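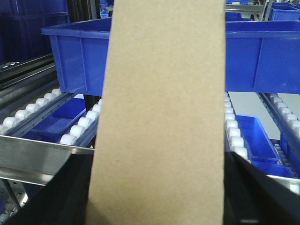
全文 3754 字　建议阅读时间 14 分钟

第 3 章　石灰基灰浆修补：上墙之前的设置与试配

适用于 Sarnik 系列预拌石灰灰浆、Travier 便携式湿度记录仪
修订日期：2020年4月28日

3.0 先说几句不讨喜的话

这一章写给要在老墙上动手的人，也写给替老墙签字的人。市面上的灰浆说明书大多只有两页，一页讲怎么加水，一页讲产品有多好。第二页可以跳过。“与历史材料完全兼容”这句话，我们在十几种包装袋上见过，没有一种包装袋说明它兼容的是哪一面墙、哪一年的砖、哪一处的盐分。

本手册也不作这种保证。下面的步骤只能帮您尽早发现某种灰浆不适合某面墙，最好是在试块上发现，别等到正立面做完。

如果您手里的项目属于受保护建筑，动工前须取得主管部门的书面许可。口头说“可以先试试”的，请让对方写下来。

3.1 开工前的核对

在打开任何一袋料之前，依次完成：

1. 查明墙体现有灰浆的类型。肉眼看颜色不算查明。至少取三处样品，一处取自檐下，一处取自墙身中部，一处取自距地面不足半米的位置，分别装袋、编号、注明取样深度。

2. 查阅以往的修缮记录。记录里写的“传统石灰灰浆”请打个问号。上世纪后半叶的很多修补，档案上写石灰，敲下来一看掺了大量水泥。以样品为准，档案只作参考。

3. 找出水从哪里来。檐沟、落水管、室外地坪、后加的防水层，逐项检查并拍照。水的问题没有解决，本章其余各节都不必看，买灰浆的钱也可以先省下。

4. 确认基层温度。基层表面温度低于 5 ℃，或预计 72 小时内有霜冻，不得施工。气温计挂在脚手架上测到的是空气，请贴着墙面测。

5. 确认养护材料已经到场：湿麻布、遮阳网、喷雾器。“明天送到”按没有处理。

注意：空鼓检查要用手指关节或小木槌轻敲，听声音，并在立面图上标出范围。有人主张用热像仪代替敲击。热像仪有它的用处，但它给出的是温度差，温度差的原因仍然要人去判断。我们见过把后补的石块当成空鼓标出来的热像报告，图印得很漂亮。

3.2 Travier 记录仪的安放

Travier 记录仪用于记录墙体表层的相对湿度和温度。它测不了含水率，包装上那句“掌握墙体水分”说得过头了。需要含水率的，请取样做烘干称重。

1. 从盒中取出主机和两支探头，检查探头滤帽是否完好。滤帽有裂纹的不要使用，读数会偏高，而且偏得没有规律。

2. 将两支探头与主机放在同一室内静置 12 小时，比对读数。两支探头相差超过 3 个百分点，重新校准；校准后仍然超出，退货。

3. 在灰缝中钻孔，孔径与探头相配，孔深不少于 40 毫米。严禁在砖面或石面上钻孔。

4. 插入探头，孔口用中性封堵泥封严。不要用硅酮胶，拆的时候会带下一块墙皮。

5. 设定记录间隔。出厂默认为一分钟一次，电池撑不了多久，数据也多得没人看。墙体变化很慢，一小时一次足够。

6. 连续记录不少于 76 小时，再读取第一组数据。安装当天的数据一律舍去，钻孔和封堵都会干扰读数。

7. 导出数据后，先看曲线有没有断点，再看数值。

注意：随机软件会给出一个绿、黄、红三色的“墙体健康指数”。厂家没有公布计算方法。在公布之前，请不要把它写进任何报告，更不要据此决定停工或开工。

3.3 灰浆的选择

Sarnik 系列分为三种：细缝型、通用型和底层型。区别主要在骨料的级配。宣传册上的那张选型表可以作为起点，不能作为结论，表里没有问过您的墙有多软。

判断原则只有一条：修补灰浆的强度应当低于它所接触的砖或石，透气性应当不低于它。灰浆是用来坏的，几十年后坏掉，再换一次，砖石留下来。凡是以“高强”“永久”为卖点的产品，在老墙上都要多问一句，它不坏的时候，坏的是谁。

选择时按以下顺序考虑：

1. 砖石的硬度和风化程度。用指甲能刮下粉末的，只考虑最弱的一档配比。

2. 灰缝宽度。骨料最大粒径不应超过缝宽的三分之一。

3. 暴露程度。檐下与勒脚不必使用同一种配比，尽管用同一种采购起来省事。

4. 颜色。放在最后。颜色可以靠砂子调整，强度错了没有办法调。

有些项目在讨论会上花一个上午争论颜色，强度一项却由供应商代填。请把顺序倒过来。

3.4 试配与拌和

首次使用任何一批料，都要做试配，即使上一批刚刚用过。批号不同，骨料的含泥量和颜色都可能不同，供应商会说没有差别，请自己看。

1. 将整袋干料倒出，翻拌均匀后再取用。运输途中粗细骨料会分层，从袋口直接舀取的料偏细。

2. 使用洁净的饮用水。现场积水、消防水池的水都不行，溶解盐会留在墙里。

3. 先加入规定水量的四分之三，机械低速搅拌 3 分钟。

4. 静置 10 分钟，再搅拌，期间少量补水。料看上去总是偏干，再搅一会儿往往就合适了。加多了的水取不出来。

5. 用抹刀取一团料，翻转抹刀。料应附着不落，轻抖后整团脱离。流淌的，或者散成颗粒的，都不合格。

6. 记录批号、实际加水量、气温、拌和起止时间。用“适量”二字填写加水量的记录，一律退回重填。

小心：石灰呈强碱性。拌和及上墙全程佩戴护目镜和耐碱手套。溅入眼睛，立即用大量清水持续冲洗，并尽快就医。棉纱手套吸了灰浆以后贴着皮肤，比不戴更糟。

警告：不得向灰浆中添加水泥、洗洁精、防冻剂或胶水。掺水泥“让它快点硬”的做法流传很广，出问题的时间也很固定，通常在保修期以后。

3.5 试块墙面

在不显眼但朝向与主立面一致的位置选择试验区。背阴的角落做出来的试块总是好看，拿它推断向阳的一面没有意义。

1. 试验区不小于一平方米，至少包含两种配比，相邻布置，并用防水记号在保护膜上标明，不要写在墙上。

2. 用手工具清理灰缝，深度不小于缝宽的两倍。角磨机只允许用来切开坚硬的水泥缝中心，不得碰到砖棱。操作者说自己手很稳，也一样。

3. 用软刷和低压气流除尘，由上到下。

4. 分次喷水湿润，直至基层潮湿而表面没有水膜。

5. 分层填入灰浆，每层不超过 15 毫米，压实。前一层能用拇指按出浅印但不沾手时，再填下一层。

6. 表面初硬后，用短硬毛刷垂直拍打，露出骨料。不要用抹刀压光，压光的表面会形成一层密实的皮，水汽出不来。

7. 覆盖湿麻布，每天喷雾保湿不少于三次，持续七天。八月施工的，延长到十天，并加挂遮阳网。

试块评定不得早于第 28 天。石灰的碳化比这慢得多，28 天只够看出明显的失败：开裂、脱边、起粉、返碱。看不出失败，不等于成功。若工期允许，请让试块过一个冬天。工期说不允许的时候，请问一问工期是谁定的，定的时候有没有算过冬天。

3.6 读懂别人的案例

供应商常常附上案例。我们把收到过的两份放在这里，供您练习怎样读。

Clendgate 粮仓外墙。资料称修补灰缝共 137 延米，“效果优异”。翻到附页，验收在完工后第九天进行，没有湿度数据，没有试块，照片全部是晴天。这份资料能证明的只有一件事：第九天时灰浆还在墙上。

Abou Jaoude 宅邸回廊。资料较为完整，有取样结果、两种配比的对比和一个冬季后的复查记录。复查写明柱脚有两处起粉，原因未定。这份资料读起来不如前一份光鲜，可信度却高得多，因为它写了坏消息。即便如此，那里的石材、气候和盐分都和您的墙不同，配比不可照抄。

读任何案例时，至少查对以下各项：

— 完工与复查之间隔了多久
— 复查由谁进行，是否与供货方有关
— 有没有未经处理的对照区
— 失败的部分写在哪里，是否根本没写
— 湿度数据是原始记录还是重新画过的曲线

3.7 常见故障

现象：灰缝边缘出现细小裂纹
可能原因：基层过干；单层过厚；养护不足。
处理：初硬前可重新拍实。已经硬化的，剔除重做，不要用稀浆涂抹掩盖。

现象：表面发白
可能原因：石灰随水迁移至表面；墙体原有盐分析出。
处理：先取少量粉末化验，再决定。两者看上去一样，处理方法不同。用酸清洗的建议请一律拒绝。

现象：指甲一划即掉粉，已过 28 天
可能原因：拌和水过多；受过冻；碳化条件不良。
处理：检查拌和记录与当时气温。记录缺失的，按不合格处理。不得涂刷固化剂了事，固化剂只改变表面两三毫米。

现象：Travier 读数长期停在 100%
可能原因：探头处凝露；孔口封堵不严；探头损坏；墙确实很湿。
处理：取出探头，晾干后与另一支比对。请先排除前三项，也不要因为第四项不受欢迎就不考虑它。

3.8 存档

每个施工区段应保存：取样编号与结果、湿度原始数据、拌和记录、试块照片（含第 1、7、28 天）、实际用料批号、养护记录。照片须带比例尺和色卡，同一位置、同一角度拍摄。

数据另存一份为纯文本格式。软件厂家承诺的云端永久保存，请参照本章对“永久”二字的态度。纸质副本与竣工图放在同一档案盒内，注明下次检查的年份，交给实际管理建筑的单位签收。

下接第 4 章：勒脚与盐害部位的特殊做法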